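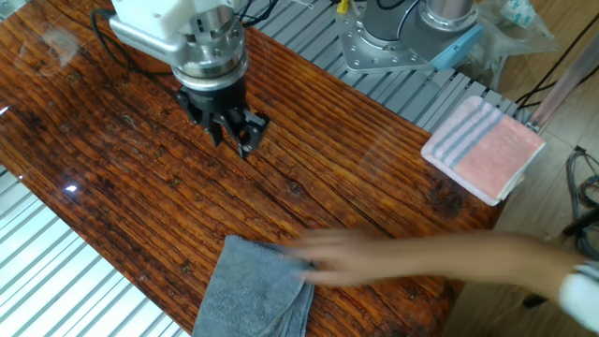
The towel table at Sidstead, with the gripper open over the wood and the gray towel at the near side.

I had been meaning to get out to Sidstead ever since August, when Zofia Nowicki first wrote to say I would be welcome any time as long as I brought my own lunch. It took me until the end of the year, and the train from Borkadby was slow, and then I walked the wrong way out of the station and had to be rescued by a very kind woman with a pram. So I came in flustered, and the first thing anyone did was hand me a coffee and a pair of safety glasses, in that order.

The workshop is smaller than I had pictured. They teach robot arms to handle cloth there, mostly towels, and if you have never watched a machine try to pick up a towel I can only tell you that it is more absorbing than it sounds. I had expected plain steel benches. The arms work over a long wooden tabletop under a thick shiny coating, all reddish brown and orange, with cracks and dark knots in it, the sort of thing you would be scared to put a mug on. I asked where it came from and Zofia said Herelitz, from a furniture maker who was closing up, and then we got to talking about her aunt's dining room and I never did hear the rest.

What I really wanted to hear about was the stop. Zofia had mentioned in her letter that they'd had "a bit of a fright" in the fall, and she was good enough to let Fidel Navarrete walk me through it at the table. Fidel runs the arms most days. He has a soft voice and he tells a story in the order it happened, which I appreciated.

The job that day was an ordinary one: pick up a towel by the edge, fold it, set it down, and have a person mess it up again for the next try. The rule was that you pressed pause on the tablet before you reached in. Fidel pressed pause, saw the screen go gray, and put his arm across the table to pull the towel flat. The arm was still finishing a move. The pause had been taken by the program that plans the fold, but the move already sent to the arm went on to its end, and its end was down at the cloth, right where his hand was. The gripper closed on his sleeve and a good pinch of towel together and began to lift.

He got to the red button with his other hand. He wasn't hurt, apart from a scrape on the wrist, and he showed me the shirt, which they have kept in a drawer with the cuff torn half off. What bothered him afterward, he said, was how sure he had been. He had done it 3,000 times, easily, and the screen had always gone gray, and he had always taken gray to mean still. On all those other days the arm simply happened to be done moving.

They shut everything down for 6 days. A woman from Vaněk, the company that helps them with the controls, drove over and spent most of that time with a laptop on her knees going through the logs. She found two more pauses where the arm had kept going for a moment with a hand somewhere near the table. Neither had been noticed by anyone, and I think that upset Zofia more than the shirt did. She went quiet when we got to that part and straightened a towel that was already folded.

The changes are simple enough that even I could follow them. Pause now goes straight to the arm first and the planning program second. There is a lamp on the wall that only turns green once the arm itself reports that it has stopped, and people look at the lamp and leave the tablet alone. Speed near the cloth is held to 100 millimeters a second. And they wear short or close sleeves on the days when the arms are working, though I noticed the box of elastic bands by the door was nearly empty and Fidel told me they go through them like candy.

I stayed through lunch and a good part of the afternoon. Zofia let me press the pause myself — twice, since I asked nicely — and I waited for the green both times with my hands behind my back. If you want to visit, write to her first, and turn left out of the station.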